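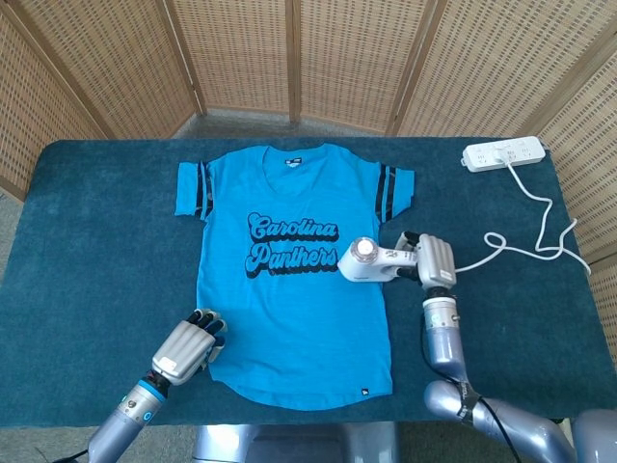
Reference > Clothing and Textiles > Laundry > Smoothing printed T-shirts

Smoothing printed T-shirts

Last updated: August

The smoothing of printed T-shirts is a branch of garment care concerned with taking creases out of knitted tops that carry lettering or a picture on the chest. It differs from the pressing of shirts and trousers in that the printed area can be damaged by direct contact with a hot surface. Many prints soften when heated and may stick to a metal plate or to another part of the garment.

Handheld appliances that give off steam or warm air are commonly used for the purpose. Steam relaxes the fibres, allowing them to settle as they cool. Warm air has a weaker effect on dry cloth and works best on a garment that is slightly damp.

Laying out

The shirt is placed face up on a flat, padded or cloth-covered surface, with the neckline away from the worker. The sleeves are drawn out to either side and the hem is pulled straight by hand. Stretching should be avoided, particularly at the collar, where knitted fabric loses its shape most easily.

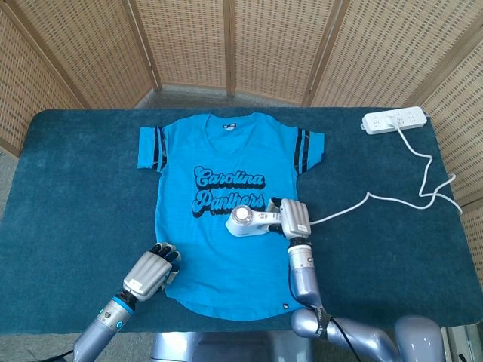
Work usually proceeds from the shoulders to the hem. The appliance is kept moving, and one hand may be used to hold the cloth steady, well clear of the nozzle. Plain areas tolerate more heat than the print. Where the lettering itself is creased, the shirt may be turned inside out and treated from the back.

Sleeve stripes follow the same rule as chest prints if they are printed on. Knitted or sewn stripes may be treated as part of the fabric.

Cooling and folding

A warm shirt creases again if folded at once. The Ikum household manual, edited by Saron Feyisa, advises leaving it flat for 3 minutes before folding, and longer where the print still feels soft.

See also: Care labels; Ironing; Knitted fabrics; Screen printing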